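Parri Workshop, Members' Build Group
Minutes of the August 2026 meeting

Chair: Ffion Harries

1. Minutes of the last meeting
Agreed with one correction. The spare power supply belongs to the workshop and should not have been listed as on loan.

2. Arm build
The second arm is bolted down and moves through its full range. The shoulder joint still clicks when it comes up from the lowest position. Two screws in the base had worked loose and have been replaced with longer ones. The group agreed to leave the shoulder alone until the new bearings arrive from Keritz. The order came to $80 including shipping and will be paid from the build fund, which stood at $222 before the order.

The cable run was discussed again. Members want it tied back further so that it does not catch when the arm turns. Ffion will print new clips.
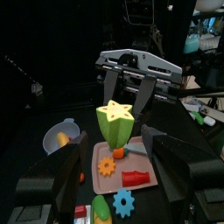 3. Gripper testing and test objects
Testing on the Clokico controller has reached 300 logged attempts, counting both arms. The meeting agreed that the log sheet needs a column for the object as well as the result, as a miss on a flat piece and a miss on a round one are being written down the same way. There was a long discussion about which objects to keep. The toy food and gears will stay in the set. The star fruit is to be a standard item for the upright hold over the pink tray, as its body narrows toward the bottom and shows up a poor grip sooner than a block does. The tipped cup position was also kept, with the open end to the right as the starting layout. A request to add soft objects was put off until the pads have been looked at.

4. Closing speed
The fingers are closing too fast at the default setting. Agreed to run at the lower setting for all tests until the next meeting — anyone who changes it must write it on the sheet.

5. Bench space
Small tools and leads are to go back in the drawers at the end of each session. The Plekgate group has asked for the long bench one evening a month. Agreed, provided the arms stay where they are and the power is off at the wall.

6. Actions
Ffion: cable clips, order to Keritz, reply to Plekgate.
All: use the new log sheet once it is posted by the door.

7. Next meeting
September, same room. Shoulder bearings to be first on the agenda.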